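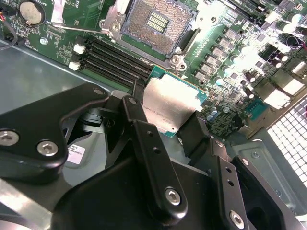 Robotic CPU Handling: Questions Before You Budget
Sterkudbridge Refurbishing, planning desk, January 2025

Do we need a robot for processor swaps?
Probably less than the sales deck suggests. If your boards come in many layouts, a trained person with a decent bench light is hard to beat on cost. We are still looking because bent socket pins are expensive and our swap work keeps growing.

What did Havaser quote us for?
One arm, one gripper, a wrist camera and 2 days of setup. The quote leaves out spare fingers, fixtures to hold the chassis, and any work on our own software. Ask for all of those in writing.

Is the gripper the expensive part?
No, but it is the part you will keep paying for. Fingers and pads wear. Vinine sells pads separately and Probert wants you to buy the whole finger. Get both prices before you pick an arm.

Can it work inside a full case, or only on a bare board?
Inside a case, with limits. Cables, memory slots and tall capacitors all eat into the room the fingers have. Measure your tightest chassis and send those numbers to the vendor - a demo on an open bench tells you very little.

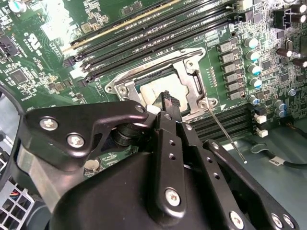 Fingertip over the CPU, with the retention frame open and the load lever swung out to the side.

Does it open and close the socket too?
Don't assume so. Placing a chip and working a lever are separate jobs, and vendors like to price them as one until you ask. Have each listed on its own line.

How long until it pays for itself?
Havaser says 34 months. That figure assumes two shifts and no change in board models, and we have never had a year like that. Run it again with your own volumes.

Should we lease?
If you can get a short term with a return clause, yes. We would not sign for longer than 2 years.

When do we have to decide?
Requests for next year's equipment budget close in September. Anything without a trial on our own boards will be sent back.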